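29/09/2022 - kitchen bench, sourdough log

Starter woke up slow again. Fed it at breakfast with the Millet flour Estíbaliz brought back, and it hadn't doubled by lunch, so I gave it another two hours and went off to answer mail. Same thing happened in May, so I'm blaming the flour and not the weather (Florian blames me).

Dough A: 920 g total, mixed by hand, folds every half hour. Sticky at first, then it came together nicely after the third fold! Dough B is the same but with the salt held back until the second fold. I like B better so far - it stretches without tearing and it smells sweeter too.

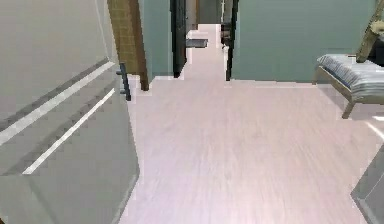
Plank floor and the gray unit with the dark bar handle.

Both doughs went in to chill at 6. Plan is to leave them some 19 hours and bake tomorrow after lunch. Marisa wants one of the B loaves for her sister, so don't slice them both, please.

Forgot to write down the water temperature. Again. Magdalini, if you remember what you read off the thermometer, pencil it in here, would you? 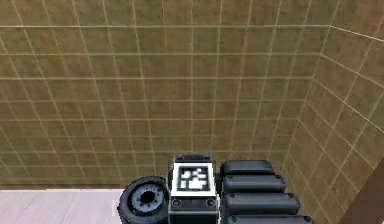

For tomorrow

Preheat with the lid on. Score A with one long cut and B with a cross so we can tell them apart on the rack.
Weigh both after cooling, I keep skipping that.
Rye is nearly gone - ask Agathe whether the Mustora order went through or if we're buying from Evness this time.
Feed the starter before leaving, half Millet, half the old stuff, and see if it perks up.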